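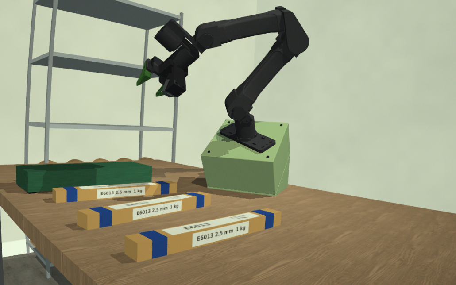
Evening welding tutor wanted at the Flesta community workshop

Flesta is a shared workshop in the old part of Jarnau, and for a good few years now we have been teaching local people to cut, file, drill and join metal in the evenings. Our beginners' welding course has become far more popular than we ever dared hope (there are 57 names on the waiting list as I write!) and we would dearly love to find a second tutor to share the load from October.

You don't need to be a trained teacher. We would much sooner have somebody who has spent plenty of time with a torch in their hand, who enjoys company, and who can watch a learner stick an electrode to the plate for the fifth time and still be kind about it. Our learners are a mixed bunch - gardeners who want to mend their own gates, a few sculptors, people thinking about a change of trade, and now and then a parent and grown-up child who come along together.

What you would be doing

You would lead one evening class a week, from half past six until nine, with no more than eight learners. Most of the course is stick welding on mild steel, starting with plain beads on flat plate and working up to a small project of each learner's choosing. We finish each evening with a cup of tea and a good sweep of the floor, and tutors are expected to join in with both.

The pay is 142 pounds for each evening, which covers your setting up and clearing away. The first term comes to 845 pounds with the half evening of induction added in, and travel from Vuorinen and the villages on that side is paid on top.

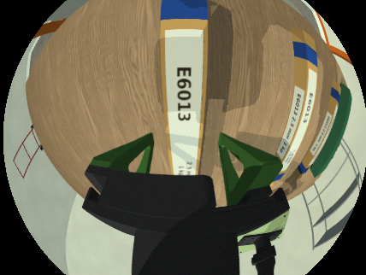

Materials and equipment

All rods, plate, gas and safety gear are provided, so please don't feel you have to bring your own. E6013 is what our beginners learn on, and we keep other types in for those who get further along. We have 4 welding bays, each with its own extraction, and the Savamach sets were serviced over the summer. If you have a favourite mask, by all means bring it.

How to apply

Please send us a page or so about yourself and the welding you have done, with a photo or two of your work if you have any to hand. A long CV isn't needed. We will invite people in for a chat and a short practical during September, and we can usually find a time after work or early in the morning, from eight o'clock. Letters can be left at the Flesta front desk or sent through the contact page.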